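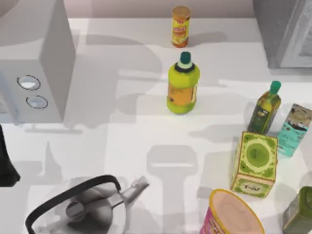 Source: Lodhi kitchen scene, simulated render. Vellach set-up guide, revised September 4, 2022.

3. Planning the purchase

Complete this section before you ask Clukeck for a quote. The steps are for a two-arm station over a kitchen counter. For one arm, skip step 4.

3.1 Choose the tasks first

1. Write down the objects the arms must handle. In the Lodhi scene the counter holds a kettle with an arched handle, a screw cap bottle, a square tea tin and round canisters. Each shape asks something different from the gripper.

2. Mark the heaviest object and the widest object. Weigh the kettle full, also if you plan to use it empty.

3. Run the tasks in simulation before ordering hardware. The license for one seat is 228 dollars per year and is renewed in January.

Note: A rendered can or carton has no weight until you enter it. Check these values in the object list, or the payload report will be wrong.

3.2 Check the space

4. Measure the free counter between the appliances and the front edge. Both arms need to pass over this area without meeting each other. Leave 63 mm at each side of the gripper.

5. Look at the shadows. The arms are out of view here, but a gripper shape falls on the counter between the kettle and the pink canister. If your camera will see such shadows, add a second lamp to the budget.

CAUTION: Do not order the mounting frame from the simulated dimensions. Measure the real room.

3.3 Prepare the budget

6. Enter the arms, grippers and controller on separate lines of the Droltier sheet. Shipping is not included in the line price.

7. Reserve more than 1000 dollars for spare finger pads, cables and the lamp from step 5.

8. Add 5 days for installation. Training of the operators is a separate item - please do not put it in the same line.

Note: A quote cannot be changed after the deposit is paid. If the object list is still open, ask for a preliminary quote and continue with section 4.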